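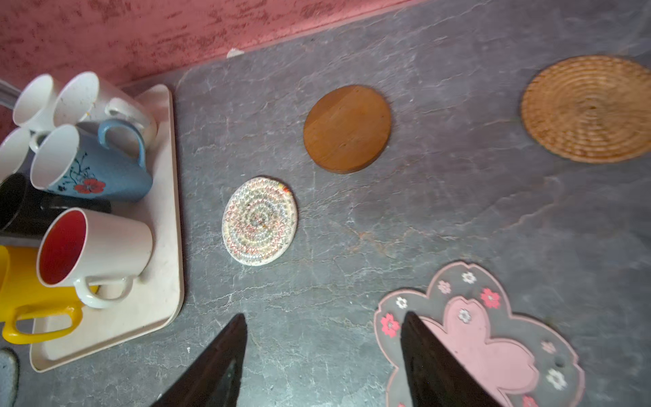

Figure 3. Mugs on a cream-colored tray beside a mottled red wall.

3. How households talk about their mugs

I went into this part of the study thinking I'd be writing about kitchens, and I came out writing about words. We had asked people in Salinas and in the Pillenow district to tell us what they call the cups they drink from at home, and which of those words they would use in front of a guest. I figured on a tidy little list. What came back was 1,614 separate answers from 755 households, and a good part of my October went into just reading them (with a cup of my own going cold next to me, naturally).

Most people have one everyday word and stick with it. Fine. But a lot of households also keep a private name for one particular mug, and those names get passed around the family like a nickname does. "The fat one" and "Grandma's blue" are the kind of thing I mean. Some families had kept the name after the mug itself broke and simply moved it over to the replacement, which I loved, and which made a mess of my coding sheet. I ended up with 7 codes where I had planned on 3, and I still go back and forth on whether the broken-mug names deserve one to themselves.

The guest question was the surprise for me. In Salinas, people mostly said they'd use the same plain word with company. In Pillenow they switched! "Mug" turned into "cup," and the private names dropped out almost completely. I had expected age to explain this and it didn't do much. Time at the same address did better: the longer a family had stayed put, the happier they were to hand a visitor "the fat one" and call it that out loud.

I should say how the answers were sorted. I put them into Gisa, our tagging program, and then went through the whole pile a second time by hand, mainly to catch jokes. Gisa is bad at jokes. The comparison set comes from the earlier Grorkiditz survey, which asked about plates and bowls only, so I lean on it for the wording of the questions and for little else. 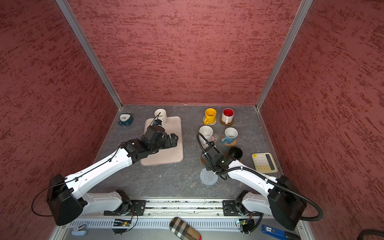
Did people with more mugs also have more names for them?
Only weakly, and the link mostly went away once I looked at families who had lived at one address for a long time.

I left saucers out of all of this. They came up in the open comments, mostly from people who keep them and never use them, and I'd like to ask about them properly in the next round.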